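Serving Ware for Short-Stay Events: Student Project Report

Prepared by Natalia Pacheco
Submitted in October to the Drudcombe Applied Studies program

1. Background

The Kiltero student centre hosts shared lunches and evening talks throughout the academic year. Food at these events is served in single-use paper bowls, and drinks are served in reusable plastic cups. The centre asked for a short review of both items, with attention to how they are set out, how well they can be seen on a dark tablecloth and how they are collected afterwards.

The tabletop part of the work used one purple cup and one white bowl on a dark table against a plain wall.
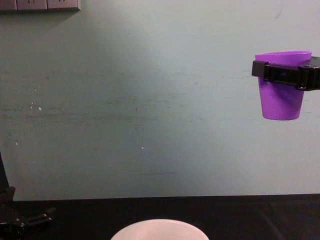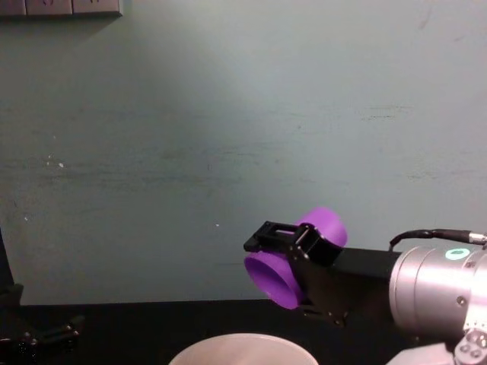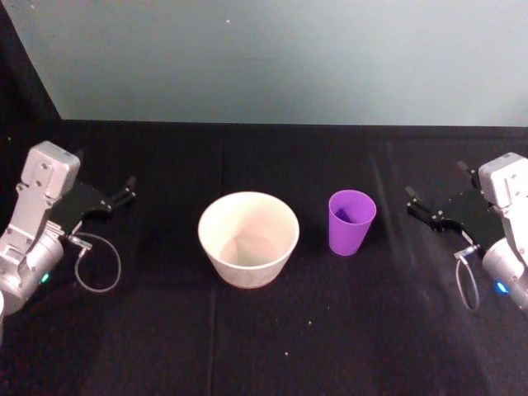
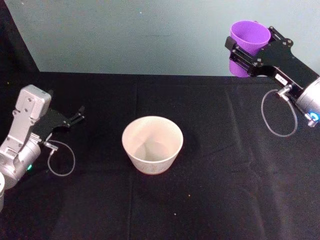 2. Scope

The review covered the serving table only. Food preparation, dishwashing and the cost of staff time were excluded at the request of the centre. Ceramic ware was also left out, as the centre has no secure cupboard in which to keep it between events.

3. Method

Records were kept at two lunches. At each, the number of guests was taken from the sign-in sheet and the cups were counted at the end of the event. Guests were invited to fill out a comment card, and 89 cards were returned. The opinions given below are drawn from those cards and from a discussion with the centre's event staff.

Two suppliers were also compared. Stinine provides the cups now in use, and Michailidis provided a quotation for paper bowls with a heavier base.

4. Findings

4.1 Colour and contrast

White bowls and purple cups were easy to tell apart at a distance. Several guests wrote that the cups were hard to find on the table once the evening lights were dimmed. White bowls drew no comments of this kind. A lighter runner along the drinks side of the table was tried at the second lunch, and staff reported fewer questions about where the cups were kept.

4.2 Shape and handling

Both items are wider at the rim than at the base. They can therefore be stacked, which suits the narrow shelves at the centre. The cups stack to a considerable height and lean when the pile exceeds 20. Staff now divide them into shorter piles before guests arrive.

The bowl has a round, fairly deep form and was considered suitable for salad and rice dishes. Guests who carried soup preferred to use two hands, and some asked for a tray.

4.3 Return of cups

A total of 167 cups were set out across the lunches. Most of those not returned to the bin were later found on window ledges and in the adjoining study area. A second collection bin near the exit is likely to improve the rate of return.

5. Recommendations

The centre should keep the present cups and place a light-coloured runner beneath them at evening events. Cups should be stacked in piles no higher than 20. The Michailidis bowls should be ordered in a trial quantity and used first at a lunch where soup is served. Collection bins should be placed at both doors, with a sign at eye level.

6. Limitations

Both lunches were held in the same room, and attendance was higher than usual at the second. Comment cards were voluntary. Results may differ for outdoor events, where wind is a concern for empty paper bowls.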